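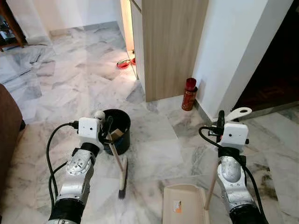

Brimer Residences - Housekeeping Office
5 Jan 2025
The Housekeeping Office is sharing its guidance on the daily care of marble tile in lobbies, corridors and private entryways. The posts that follow replace the thread published last May. Residents may wish to save them. (1/12)

Marble is a soft stone compared with most floor tile. Fine grit carried in on shoes acts like sandpaper under foot traffic and will dull a polished surface over time. Dry sweeping is therefore the most important part of the routine, and it comes before any mopping. (2/12)

For small areas, the Office recommends a hand brush and dustpan. A brush with a wooden handle and dark bristles is suitable, provided the bristles are clean and flexible. Brushes with exposed metal at the base of the head should not be used on stone. (3/12)

Work from the walls toward the center of the room. Use short, light strokes and keep the bristles in contact with the floor. Flicking the brush upward at the end of a stroke sends dust back onto the area already swept. (4/12)

The front edge of the dustpan should be checked before each use. A plastic lip with a chip or burr can leave a fine scratch that shows clearly on a polished slab. Set the pan down flat - do not push it across the tile to meet the dust. Bring the dust to the pan. (5/12)

Floors laid in a herringbone pattern have many more joints than a straight layout, and grit settles in them. Sweep along the direction of the joints first and across them second. The Orneck building has this layout on every residential floor, and residents there are asked to take particular note. (6/12)

Gray veining can hide dust very effectively. Where the light is poor, a lamp placed low to the floor will show what has been missed. A dry white cloth passed over a small area serves the same purpose. (7/12)

An open bucket is acceptable for dry sweepings and scraps of cardboard. It should be lifted when moved and never dragged. Cardboard belongs in the recycling room on the ground level and should be flattened first. Please do not leave wet cardboard on marble, as the dye may transfer to the stone. (8/12)

When mopping is needed, use a pH-neutral stone cleaner diluted as the label directs. Vinegar, lemon juice and general bathroom descalers will etch marble, and etching cannot be wiped away. The mop should be well wrung out and the floor dried with a soft cloth. (9/12)

Spills of coffee, wine or juice should be blotted at once. Wiping spreads the liquid over a wider area. Stains that remain after cleaning should be reported to the Office before any further product is tried. Repair of a single etched tile is currently billed at $80 in private units. (10/12)

Common areas in the Orneck and Kandasamy buildings are swept twice daily. Entry mats in both buildings have been lengthened to 60 inches for the winter season. Residents with private entryways are encouraged to keep a mat on each side of the door - one outside and one inside - and to shake them out regularly. (11/12)

A loan set consisting of a hand brush and dustpan is available at the Gorkovent Street desk for up to 2 days. Sets should be returned clean and dry. Questions about a particular floor may be sent to the Office through the resident portal, with the unit number included. (12/12)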